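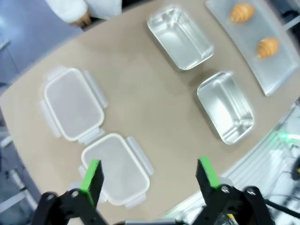 Figure 6.1 Open gripper over the worktable, as recorded by the wrist camera. Two croissants lie on the tray at upper right.

Search this book Enter a term Go

Chapter 6
Showing the Robot: Demonstration and Its Limits

6.1 A claim worth doubting

Sales material for robot arms likes the word "teach." You take hold of the arm, or you pick up a pair of hand controls, and you teach the machine its job the way you might teach a new hire. The brochure for the Vondeck arm used in our lab exercises says that anyone can do it in an afternoon. Anyone can certainly record something in an afternoon. Whether the arm has learned anything from the recording is a separate matter, and most of this chapter is spent on it.

Start with what a demonstration is once it has been saved to disk. A person moves the robot through a task. While that happens, the system stores a stream of numbers: joint angles, the opening of the gripper, and usually pictures from one or more cameras. A cooking task such as moving a pastry from a tray to a container comes out as a long table of positions with images attached. Nothing in the table says "pastry." Nothing says "be gentle," and nothing says why the person's hand slowed down over the tray. The slowing is there in the numbers. The reason for it is lost unless someone writes it down.

Students tend to nod at this and then forget it by the first lab. Watch a robot repeat a motion you showed it and you'll feel, strongly, that it understood you. Treat that feeling as a warning.

6.2 Two ways to show a task

In hand guiding, also called kinesthetic teaching, the person grips the arm and pushes it along the path. The motors are set to give way, more or less. The method is cheap, and for a single arm doing a simple motion it is hard to beat. It has two faults that the literature often passes over. First, the person's own body gets into the camera views, and a learned controller may come to depend on it. Second, people move an arm the way it is easiest to push, and that can be a poor way for the arm to move by itself.

In remote control, or teleoperation, the person stands or sits apart and drives the robot through some device: a smaller copy of the arm, a pair of tracked handles, a glove. The camera views stay cleaner. The price is paid in feel. Most remote rigs pass little or no force back to the operator, so a new operator squeezes too hard, misses by a finger's width, and corrects by eye. All of that goes into the recording too. A careless reader of the data will later call it noise. It's a fair record of a person doing something awkward.

Soft and crumbly foods make the trouble plain. A croissant can be crushed by a grip that a fried cutlet would survive, and an operator who can't feel the difference has to judge it from a picture on a screen. 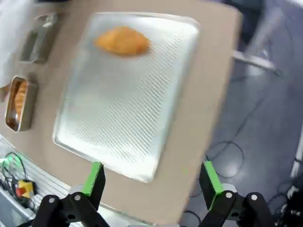 Does a longer demonstration teach the robot more than a short one?

Length alone tells you very little. A long recording may hold useful corrections, or it may hold a lot of waiting while the operator decides what to do. Compare recordings by what happens in them, and look at the pauses before you train on them.

6.3 How many demonstrations?

Expect no straight answer, and be suspicious of anyone who offers one. The Zwane exercise set, which you will use from Section 6.5 onward, holds 948 recordings of food-handling tasks. An expanded version holds 3253. Students assume the larger set gives the better controller. Sometimes it does. On the pick-and-place task in Lab 6B, a controller trained on 80 carefully chosen recordings holds its own against one trained on the full smaller set, so long as the test table looks like the training table. Move the tray to the other side and both get worse.

Notice the condition in that last result. A success rate means nothing until you know what was changed between showing and testing. When you read a paper or a product sheet, look for four things:

- where the objects were placed during the demonstrations, and how far they were moved for the test
- who gave the demonstrations, and how much practice they had
- what was thrown out before training
- who decided that a trial counted as a success

The third item is the one most often missing. Operators drop things. If every dropped item is deleted from the set, the robot has never been shown what to do after a drop, and it will behave accordingly.

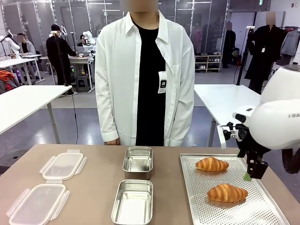
Figure 6.2 Side view of a worktable with the gripper near the rear croissant. Two metal containers stand in the center.

6.4 What the cameras leave out

A wrist camera sees the grasp up close and loses nearly everything else. A fixed camera keeps the whole table in view, but the arm can block the very spot that matters. Using both helps. It also doubles the chances that the controller will latch onto something you never meant to show it, such as the color of a sleeve or a reflection in a metal wall. The Miren software lets you mask part of each view before training. Try it in Lab 6A with the background masked and then unmasked, and write down your prediction before you run the test.

Before going on, read the operator notes in the Clultska appendix. They are short and badly organized, and they record what the operators were trying to do.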